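Open Day FAQ: Clenura Robot Lab

Tuesday, 6 October 2026. Last updated by Esi, in a rush, so email if something looks off 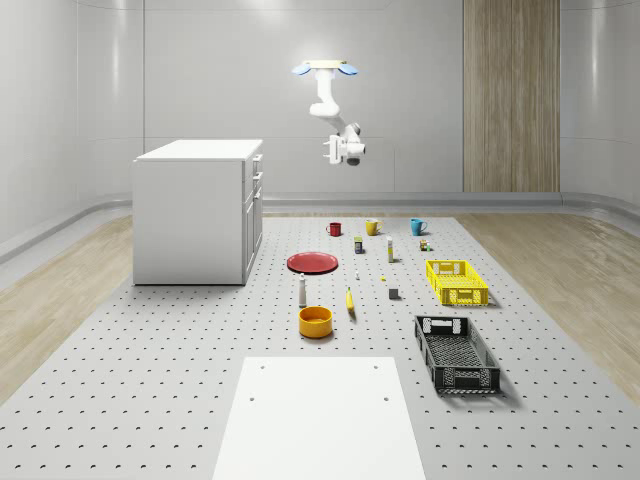 We get the same questions every year, so answers first, chat later. Main demo is the sorting demo. It runs on the big screen in simulation before anything else happens, so you get the idea before you go stand near the real arm. White arm hanging from the ceiling, mugs in red, yellow and teal, a banana, a red plate, a yellow crate and a black one. You call out an object and a crate, we type it in, the simulated arm has a go. Then upstairs for the hardware.

When do doors open?

10 am. Last entry 3:30, we close at 4. Please don't turn up at 3:55 and ask for the full tour, we will say no and feel bad about it.

Where are you?

Rusia Building, ground floor, the entrance on the parking lot side. Not the glass doors on the street, those are the dentist.

Do I need a ticket?

Yes. Free, but you need one. We have 800 for the whole day and they're tied to a time slot. If your slot is 11:00, come at 11:00. If you miss it, ask at the desk and Ya-wen will squeeze you in where she can.

How long does it take?

Most people stay an hour. Simulation room first, then the live arm, then the table with the old grippers you can pick up. Drop-in talks are extra.

How many people per group?

18 max. Fire rules for the upstairs lab, no wiggle room. Families get kept together, so you might wait one round.

Is the simulation the same as the real robot?

Close. Same control software, that's the whole point. The physics is a best guess though. Mug handles are a pain in both. Bananas are easier on screen than they ought to be, and Omar will talk to you about friction for as long as you let him.

Why show a simulation at all?

We try everything there first. A bad grasp on screen costs nothing. A bad grasp upstairs costs a mug, and we've bought a lot of mugs.

Can I drive the robot myself?

Simulated one, yes. There are 4 stations with game controllers, five minutes each, sign up on the sheet by the door. Real one, no. Sorry. Insurance.

Can I bring my own object for it to pick up?

People loved this in April so yes, again. Rules: smaller than a shoe, lighter than a full soda can, nothing alive, nothing with liquid in it, nothing you'd cry over. Hand it to Man-lok before your slot. No promises it gets picked up, shiny and see-through things mostly fail.

Is it OK for kids?

Yes, all ages in the simulation room. Upstairs is 8 and over, with an adult. There's a yellow line on the floor up there and everyone stays behind it, grown ups too. No strollers upstairs, leave them at the desk.

Is it loud?

Simulation room, no. Upstairs has a compressor that kicks in now and then, sort of a bang then a hum. Ear defenders in the box by the stairs. The 10:00 slot is our quiet slot, smaller groups, compressor off, no music.

Wheelchair access?

Elevator to the left of the desk. Two of the controller stations are at a lower height. If you need anything else set up, tell us when you book and it'll be ready.

What talks are on?

11:30, Su-chen Kong, "Teaching an arm to put things away"
1:30, Omar Abu Hammour, "Why mugs are hard"
2:45, Q and A with everybody who's still got a voice

Talks are in the Mohammadi Room, 100 seats, first come first served. Your ticket gets you in the building but doesnt hold you a chair.

Can I take pictures?

Yes to photos and video, everywhere except the two benches with the gray covers on. No flash upstairs, it messes with the cameras on the arm. Ask before you film other people's kids.

Food?

Coffee and cookies in the lobby till they run out. They do run out. Fliltia Cafe across the lot does sandwiches.

Parking?

Some. The lot fills by 10:30. Bus stop is right outside and the bike racks are round the back.

I teach, can I bring a class?

Not on open day itself, too tight. We do school visits on other dates, write to Esi with your grade level and group size. Give us three weeks notice at least.

What if the robot breaks?

It did last year, just after lunch. We ran the simulation on repeat and let people look inside the gripper. If it happens again, same plan. Your ticket stays good for the rest of the day.

Are you hiring / do you take interns?

Summer interns yes, apply in the spring. Talk to Man-lok at the gripper table, bring a resume if you have one, fine if you dont.

My question isn't here

Ask at the desk on the day, or email before Monday noon. After that we're moving tables and won't see it.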